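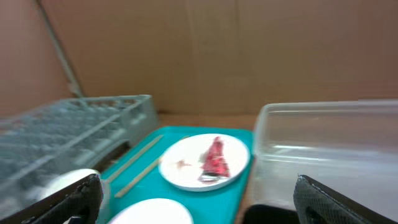
Re: [teleop] hand guiding vs. remote for the tray task
From: Josefien De Haan
08/07/2026

Darmawan Latuheru wrote:
> We now have 268 remote runs of the plate and
> chopsticks setup. I think that's enough to drop
> hand guiding for good.

Enough for what? 191 of those came from one operator, so I'd expect the arm to learn Rohani's habits along with the task. Chopsticks next to a plate are a fussy pick, and I'm not sold on the remote lag. Before we drop anything, can someone new drive 8 runs each way, with the rack shifted?

Josefien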